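Why do robots have rules?

Some robots work at a desk. They pick things up and put them where they belong. A robot like that is strong for its size, and it can't feel sorry if it bumps you. So the people who work with it follow rules. 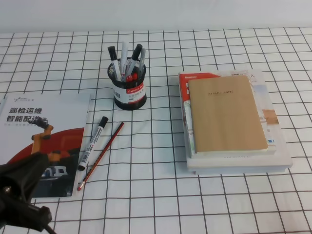 The first rule is about space. When a robot arm is switched on, people keep their hands and faces away from the part it can reach. At the workshop in Gastivthorpe there is a line of tape on the floor. Visitors stay 2 metres behind it.

The second rule is about stopping. Every robot there has a big stop button, and everyone learns where it is before they learn anything else. You don't have to ask before you press it. If something looks wrong, press it and then tell a grown-up.

The third rule is about speed. Bernadette Tully looks after the robots, and she always tries a new job slowly. She runs it 10 times at low speed. If the arm drops a pencil or knocks over a pot of pens, she changes the instructions and starts again from one.

There are rules for tidying too. Long hair is tied back, sleeves are rolled up and drinks stay on another table.

Many rules for robots are written down in documents called standards. A standard is a list of things that people have agreed on, so that a robot built in one country can be used safely in another. Grown-ups who build robots have to read a lot of them.

Words to know
Gripper: the part of a robot that holds things, like a hand.
Reach: how far the arm can stretch.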